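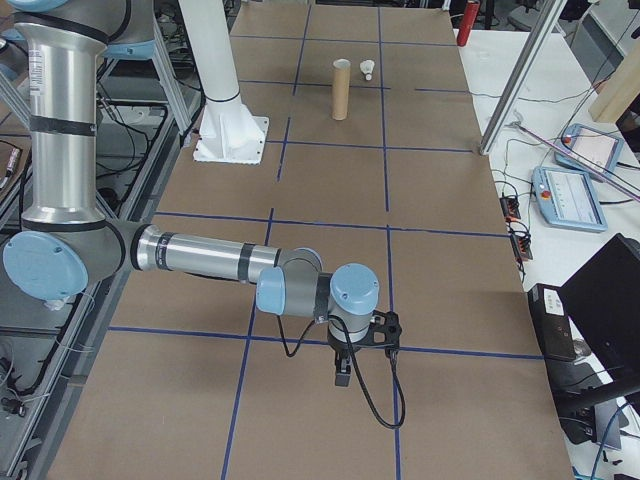 Progress report to the Furtado fund, Aug 6, 2018
Prepared by Bindu Nair

Print this page | E-mail this page
0 comments | 3 shares

The July target was 1,000 grasp trials on light, awkward objects. We logged 600. Welington Damasceno spent much of the month persuading the arm that a shuttlecock has two ends and that they deserve different treatment.

The new method picks a grasp point from the object's pose within its grid cell. Of the 600 trials, 194 failed, most with the feathers toward the gripper. The feathers have opinions.

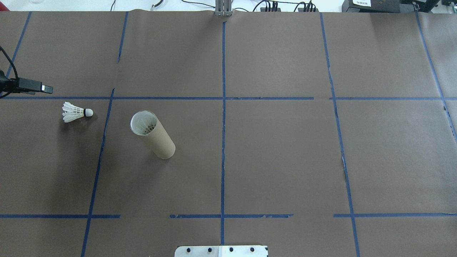
Shuttlecock and tube, both on their sides, in neighboring cells.

Tubes are going better, and Lindalva Bastos would like that noted. We ask to move 2 weeks of arm time from the Donirham task to finish the count. Emerson Dantas has agreed, with a sigh. Spending is on plan, apart from shuttlecocks.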